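ok thread on moving in with my mother in law for the summer while our place gets redone. week 3. send snacks

first thing, the water bill. she showed me May and it was 257 dollars. for one person!! called Rondbridge Water, on hold 40 min, guy says "could be a toilet." could be a toilet

was a toilet. flapper was shot. part was cheap, took me most of Monday evening bc the shutoff valve hasnt moved in decades

second thing, cooking. she does dinner at 4:45 sharp. I get home at 6. so theres a plate with foil on it every night and I feel like Im 12 again
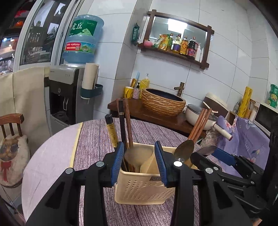
and its good food! thats the problem. up 5 pounds. she wont write anything down either, I asked how much vinegar goes in the cabbage and got "till it smells right"

contractor update for those asking: Cullinane came back with another 3,784 on top of the quote. subfloor. its always the subfloor

my husband wanted to fight it, I looked at the pictures of what was under there and said pay the man

shoutout to Deirdre Mulligan two doors down who lent us a box fan and also told me every single thing thats happened on this street since the 80s. the Grunach Avenue fence thing deserves its own thred

anyway they say 50 percent done. they said that last week too. will post when theres a floor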